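Grippers again, sorry

Third post in a row about fingers. Skip it if you came for the arm stuff, the arm is sat under a dust sheet until I sort the controller out (still dropping packets, still no idea).

So. Two sets of hand-held grippers, a week with each. The Treltevex pair and the Berkudness pair. Same cubes on both, same markers, same tracking code, so the only thing changing is the bit you hold and the bit that pinches.

Treltevex first. Lovely trigger. Short pull, light spring, could do it all day. Fingertips are a hard plastic with a sort of ribbed face and they are rubbish on anything round. Pens fine, boxes fine, a broom handle just rolls out. Tried grip tape on them, which helped until it peeled off in the heat. Also the left one has a squeak.

Berkudness are heavier and the spring is stiffer, my thumb was complaining after 30 goes. But the rubber tips! Soft enough to wrap a little, and they hold on to cloth which the others just slide over. Straps, cords, caps, sleeves - all much better. I'm slower with them but I drop less, and a dropped take is a binned take.

Tracking. The cubes want light and they want to be seen, that's realy all there is to it. Turn your wrists in too far and one cube hides the other. I lost 11 takes to that before I noticed I was doing it every time I reached low. Elbows out, problem mostly gone, look like a chicken.

Exposure was the other one. Auto was hunting whenever I turned towards the glass, so it's locked now at 1/300 and a bit dark indoors. Markers come out crisp, don't care about the rest.

Still to do: the Tukodgate mount, which moves the cube further back from the fingers. Ought to help with the hiding thing. It adds weight in exactly the wrong place though so we'll see. Target is 200 clean takes per pair and then I'll put up a propper table instead of all this waffle.

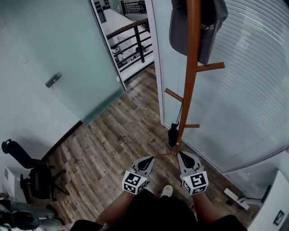
Filed under: Grippers, Bench notes

Coat stand round, with the rubber tips. Hanging things are harder than table things becuase the target swings when you touch it, and thin wooden legs near the floor are easy to clip with a fingertip. A cap on the top hook and a little pouch on a cord lower down, so there's a high reach and a low reach in one go. Low one is where the chicken elbows come in.

Might do mugs next. Or sort the controller. Probably mugs.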